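Buscar en el manual Introduzca su búsqueda Ir

Imprimir esta página | Enviar por correo

Manual de Ulturard para redacciones de sucesos y tribunales

3. Abrir una causa y seguirla hasta la vista

En este capítulo empieza lo bueno. Ya tiene usted su cuenta y su mesa de redacción configurada, así que vamos a abrir la primera causa, cargar las partes y dejar puestos los avisos para no perderse ni un señalamiento. Quien haya seguido un juicio largo con una libreta y tres hojas de cálculo va a disfrutar mucho con esto – se lo decimos nosotros, que venimos de ahí.

Antes de empezar, tenga a mano el número de procedimiento y el nombre del juzgado tal como figuran en la resolución. Si solo dispone de la nota de prensa, puede abrir la causa como «provisional» y completarla más tarde.

3.1 Crear la ficha de la causa

1. En la barra lateral pulse Causas y después Nueva.
2. Escriba el número de procedimiento. Ulturard comprueba al momento si un compañero ya lo ha dado de alta y, si es así, le propone unirse a esa ficha (¡muy cómodo cuando dos personas cubren el mismo caso desde edificios distintos!).
3. Elija el órgano judicial en el desplegable. Con las tres primeras letras suele bastar.
4. En Fase, marque instrucción, juicio, recurso o ejecución. La fase decide qué plantilla de cronología verá luego.
5. Redacte el resumen. Admite hasta 3000 caracteres y se guarda mientras escribe.
6. Pulse Guardar ficha.

Nota: el resumen es interno. No se publica ni se envía al gestor de contenidos, aunque la causa esté enlazada a una noticia.

3.2 Añadir a las personas

1. Dentro de la ficha abra la pestaña Personas.
2. Pulse Añadir y seleccione la condición procesal: investigado, acusado, condenado, absuelto, víctima, testigo, letrado.
3. Indique cómo debe aparecer el nombre en los textos: completo, iniciales u oculto.
4. Anote la fuente de cada dato en el campo Procedencia (auto, sala, policía, familia).

PRECAUCIÓN: las víctimas y los menores entran siempre como «oculto». Para cambiarlo hace falta la clave de un editor jefe, y el cambio queda registrado con su nombre y la hora.

PRECAUCIÓN: revise la condición procesal cada vez que haya una resolución. Un «acusado» que ya ha sido absuelto y sigue figurando como tal es un error serio, y el corrector de Ulturard lo subrayará en rojo únicamente si la sentencia está cargada en la ficha.

3.3 Montar la cronología

La cronología es nuestra parte favorita del programa. Cada documento que arrastre a la ficha se coloca solo en su sitio según la fecha de la firma, y se puede filtrar por juzgado, por parte o por periodista.

1. Arrastre los archivos a la zona gris de la derecha.
2. Compruebe la fecha que propone el lector de texto. En los documentos escaneados conviene mirarla dos veces.
3. Si un hecho no tiene documento detrás, use Hito manual y marque la casilla Sin confirmar.
4. Para unir dos causas conexas, pulse Enlazar y busque la otra por su número.

Nota: un hito sin confirmar se ve en trama rayada y no sale en las exportaciones. Así debe ser – no intente esquivarlo cambiándole el tipo.

3.4 Avisos de vista

1. Vaya a Avisos y active Señalamientos.
2. Elija la antelación. El valor de fábrica es de 20 minutos, pensado para quien ya está en el pasillo; si tiene que desplazarse, añada un segundo aviso la víspera.
3. Escoja el canal: correo, móvil o los dos.
4. Pulse Probar. Debe llegarle un mensaje con el número de la causa y la sala.

Si en lugar del mensaje aparece el código 426, la aplicación del móvil es anterior a la versión del servidor. Actualícela, cierre la sesión, vuelva a entrar y repita el paso 4.

Nota: en julio, con las suspensiones de última hora, los avisos pueden llegar seguidos. Agrúpelos en Avisos > Resumen diario, a las 8:00.

3.5 Usuarios que vienen de Grurnard

Las fichas de Grurnard se importan completas desde Herramientas > Importar. Las notas de voz no pasan, así que expórtelas antes por separado. Las etiquetas personales llegan en minúscula y sin tildes.
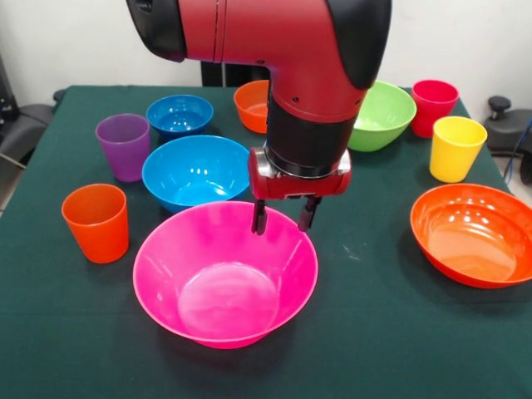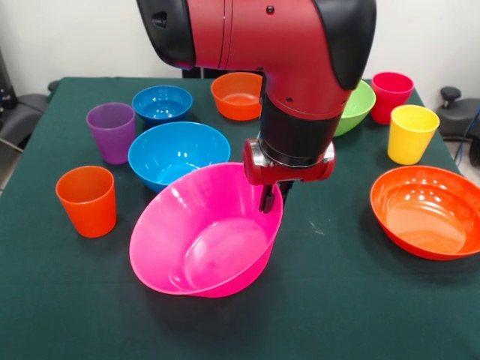
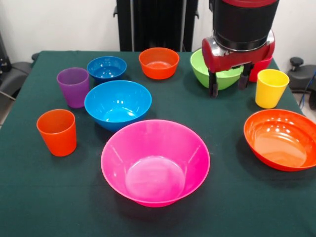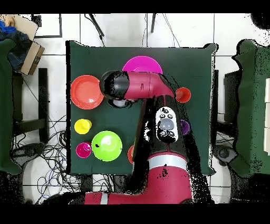 Vajilla de plástico de colores sobre mantel verde oscuro.

Imprimir esta página | Enviar por correo

Comentarios de los lectores

Baltasar Farías
Lo de unirse a una ficha ya abierta me ha salvado en el caso Macaraeg, llevábamos dos cronologías distintas y ninguna estaba completa. ¿Se puede ver quién ha enlazado una causa con otra?

Jonalyn Tolentino
Sí, Baltasar, en Historial, filtrando por «Enlaces». A mí me sale también la hora.

redaccion_wemcombe
A mí me daba el 426 con el móvil recién actualizado. Se arregló al cerrar la sesión también en el ordenador, estaría bien añadirlo al 3.4.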